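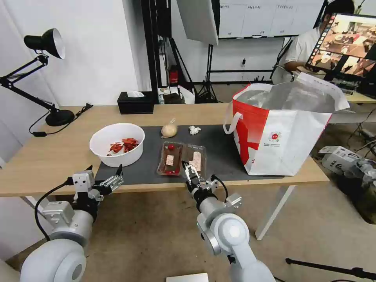 What should we budget for first, a third arm or spare grippers? Spares. A stopped gripper costs us more than a missing arm.

2/ Urnell quoted £2346 for a set of grippers, delivery in July. Stakora is cheaper but wants 60% up front.

3/ Cables are £80 each - order two per arm.

4/ Régis Boyer wants the bag-packing work costed separately. Fine by me.

Related
Leasing or buying: our sums
What Pruten charges for servicing

Contact | © Eluned Jenkins | Back to top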